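# Bamboo mat over a cotton sheet, or straight on the mattress?

**unmont_sleeper**

We moved to Unmont in August and the bedroom gets the sun all afternoon, so by bedtime it was like climbing into a toaster. A neighbor swore by bamboo bed mats and I finally bought one. I love it! I've slept better than I have in years and I want to keep using it all year if I can. But I have a few things I can't work out.

First, does it go over the fitted sheet or under it? The seller's leaflet said "place on bed," thanks very much. Second, how do you clean it? I've been wiping it with a damp cloth, but I'm nervous about mold. And third, what do you all do in the cold months — roll it, fold it, leave it on with a blanket over the top? Mine cost 139 with shipping and I'd like it to last.

**Fulta**

Oh, you're going to be a mat person for life now, welcome! I grew up sleeping on these and still have one on the bed every summer.

Over the sheet, always. The mattress stays clean, the mat slides less, and your feet have something soft at the edges if the mat is a bit smaller than the bed (most are). I use the oldest, silliest printed sheet we own underneath, and it grips better than the smooth new ones do.
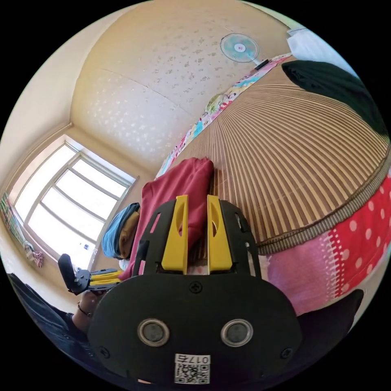
For cleaning, a damp cloth is right, but wring it out until you think you've overdone it and then wring it once more. Wipe along the strips, never across them, or you'll lift little splinters. Every couple of weeks I add a splash of white vinegar to the water. Then stand the mat on its side by an open window for 4 hours before it goes back on the bed. Please don't put it in full sun to speed things up! I did that with my first one and the strips went brittle and started catching on my pajamas.

Check the woven border too. It's usually the first part to go, and a few stitches with strong thread when it starts to lift will buy you years. I've redone mine twice and it looks perfectly respectable.

One more thing, if you fold laundry on the bed like I do, watch out for zippers and hooks. They snag in the gaps.

**Somboon**

Just buy the carbonized kind, it doesn't mold. Mine has been fine. I put it under the sheet, but I don't like the feel of it on my skin so maybe that's just me.

**clenico_linens**

Agree with nearly all of what Fulta wrote, especially the wringing. I'd be a little careful with the advice just above, though. The darker mats do hold up better in a damp house, but I've thrown one out with black spots all down the middle, so wipe and air it whatever kind you have.

On winter storage: roll it, smooth side out, around a cardboard tube if you can get one. Fabric stores give them away. Folding is fine only if the mat has cloth hinges made for it, otherwise you'll crack the strips along the crease. Wrap the roll in an old cotton pillowcase or two (no plastic, it traps damp) and stand it upright in a closet. I check mine once halfway through the winter and give it a day out in the room.

You can leave it on all year with a thick blanket over it. I tried it one January and it was cozy enough until I rolled onto the bare part at three in the morning — I was very awake after that!

**unmont_sleeper**

Thank you all so much! It's on top of the sheet now and has stopped creeping toward the footboard. I've been wiping across the strips this whole time, which explains the splinters. Off to the fabric store for a tube.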